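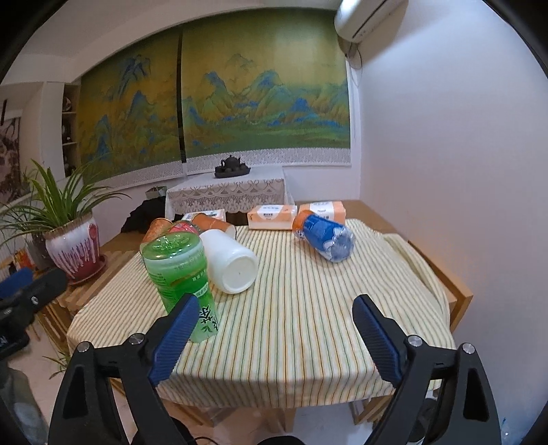 Reality dating show pulled from my streaming app mid-season, where do I watch the rest?

Posted by couchwarrant
Community: TV & Streaming > Reality

I got sucked into Harbor Hearts over the summer, which I'm not proud of. For anyone with a richer inner life than mine, it's the one where eight couples who met online move into a row of houses by the water and have to decide before the season ends whether to get married or go home. I'm on season 4. I had watched up to episode 11, the one where the guy with the boat finally admits the boat belongs to his brother-in-law, and when I sat down for episode 12 the whole season was gone from Resgate. Seasons 1 through 3 are still there. Season 4 says "This title is not available in your plan," and my plan is the same plan I had the night before.

I wrote to Resgate support and got a very warm message thanking me for my passion, with a link to a page about how to reset my password.

Things I have tried:

Logging out and back in on the TV and on my phone.

Searching for the episode by name. It offers me a documentary about lighthouses.

Looking at my watch history. Episodes 1 to 11 are listed in gray and clicking them does nothing.

Paying for one month of the next plan up. Same message, only now it's costing me more.

So I have three things I'd like to know. Is the season gone for good or did it move someplace? Is there a legal way to see the last five episodes without signing up for something for a year? And was the reunion part of the season or is it separate? People at work keep bringing up the reunion and I've had to leave the break room twice.

I'm in the US if that matters. Please no spoilers about the boat couple. I know they have a page and I know the page has news on it. I have been very strong about not looking.

Edit: a couple of people asked, so no, I don't have cable, and no, I'm not using a VPN. I barely use the remote.

Edit 2: please stop telling me to read a recap. I've sat through eleven hours of these people. I want to see her face when she meets the brother-in-law.

3 replies, sorted by most helpful

tapedelay

It moved. Resgate only ever had the first window on season 4, meaning they could show it while it was new and for a set stretch after that, and then the rights went back to the production company. Seasons 1 to 3 were sold under an older deal that runs longer, which is why they're still sitting there looking innocent. That message about your plan is just what the app says any time it can't show you something. It would say it if your TV were on fire. I'd go ahead and cancel the upgrade today, and if you're inside the first month ask for the difference back. Use the billing chat and skip the email form. The email form is where you got the password page, and it has nothing else to give.

Season 4 is on Isov now. They have a free level with ads and a paid level without. When I looked last night the whole season was on the free one, all sixteen episodes, but with two catches.

First, the numbering is different. Resgate stuck the casting special in front and called it episode 1, and Isov files it under Extras. So your episode 12 is their episode 11. If you start on their 12 you will walk in on a very large argument in a kitchen with no idea who invited the mother. I did precisely this. I watched it to the end anyway and then had to go back and act surprised.

That also takes care of your "five episodes left." With the special moved out, Isov has fifteen numbered episodes plus the special, and you want their 11 through 15.

Second, the free level doesn't remember where you stopped if you aren't logged in. You can make an account without giving them a card. It'll ask for the card three times in different colors. The link you want is small and at the bottom and says "Continue with ads."

The ads are long. I timed one break because I had nothing better going on and it was longer than the scene that came before it. Same four ads each time, too. I can now sing the one for mattress insurance, a product I had gotten this far in life without knowing about.

About the reunion. It's separate and it's in two parts, and Isov lists it as its own show for reasons that must have made sense in a meeting. Search for "Harbor Hearts: Back on the Dock." If you search only for Harbor Hearts you get the main show and the spin-off, and the reunion doesn't come up until you scroll way down past the cooking stuff. Part 1 is free. Part 2 was on the paid level when I checked, but they tend to open these up after a few weeks, so look again before you hand over money.

Do NOT let it autoplay from the finale. It doesn't go to the reunion. It goes to the spin-off, and the first thing the spin-off does is tell you in a cheerful voice who is still together. It takes all of four seconds. Turn off autoplay under Settings, Playback, and then check that it stayed off, as mine came back on after an update.

Also, hide the comments. They're open by default on the web version, right next to the picture, and the people in there have been waiting their whole lives to tell you about the boat.

couchwarrant replied:
You are a saint. Found it, and the kitchen argument is exactly where you said. Cancelled the upgrade too. The billing chat gave me the difference as a credit toward more Resgate, so I guess we're staying together for the sake of the shows.

tapedelay replied:
That's a better offer than most of the couples got.

lowbatteryjane replied:
Can confirm that autoplay thing. Four seconds is generous. I was reaching for the remote and had a mouth full of cereal and it was already over. Three months of my life.

Celtell_customer_since_forever

Do you have a Celtell phone plan? Because if you do you might already have the paid level of Isov and not know it. They threw it in with some of the family plans back in September and told people by way of a text that looked exactly like a scam. I deleted mine. Then I paid for Isov out of my own pocket for half a year like a fool.

Where to look: log in to your Celtell account on a computer, not in the app (the app has a tab called Perks that is just coupons for pizza), go to My Plan, then Add-ons, then Included. If Isov is there it will say "Not activated." Press that and it sends you a code. The code runs out in 30 minutes, so don't do what I did and go make dinner.

If you already have a free Isov account under the same email, it gets snippy and tells you the email is in use. Log in to the free one first and put the code in under Account. Don't make a second account. I have two now and one of them thinks I'm a child and only shows me cartoons about trucks.

I don't know anything about the reunion, I stopped watching after season 2. In my opinion that was the last season where anybody on there had a job. The woman with the alpaca farm was a real person with real problems. Now they all sell vitamins. But to each his own.

tapedelay replied:
The alpaca woman is in the reunion for a minute, if that tempts you back.

Celtell_customer_since_forever replied:
It does a little.

DVDs_are_forever

This is why I buy discs. Nobody can come into my house at night and take season 4 off the shelf. I have over 700 titles, alphabetized, and every one of them plays when I put it in the machine, apart from one that the dog got hold of.

Season 4 isn't out on disc yet as far as I know. Season 3 isn't either. They did 1 and 2 and then stopped, I assume because I was the customer. But when it does come out, you should buy it, and then you'll have it.

In the meantime your library may be able to help. Mine has seasons 1 and 2 and you can put in a request for more. I put in a request for season 3 and I am number 1 on the list, and I would like to point out that I'm also the only one on it.

There's a secondhand place called Ismail that ships, and they sometimes have burned copies of shows that never got a proper release. I won't recommend those, partly for the legal side, and partly on account of the one I bought having Portuguese subtitles that wouldn't turn off and no episode 6. I did pick up some Portuguese. It was mostly words for crying.

As for the boat couple I'll say nothing, except that I wasn't surprised.

couchwarrant replied:
That is a spoiler.

DVDs_are_forever replied:
It could go either way. I'm not easily surprised.

lowbatteryjane replied:
It's a little bit of a spoiler.

couchwarrant replied:
Finished it at 2 in the morning. I was surprised. I'm going to need a day before I do the reunion. Also to whoever said Part 2 was on the paid level, it's free as of tonight, so go now before they notice. Marking tapedelay's reply as the solution.

This thread has been viewed 1574 times. Marked as solved by the original poster. New replies are still open, but please put spoiler tags on anything past season 4, episode 10 (Isov numbering).

Related threads
Why does my app say I finished a season I never started
Shows like Harbor Hearts but with fewer vitamins
How to remove a profile that thinks you are a child
Is the lighthouse documentary any good (yes)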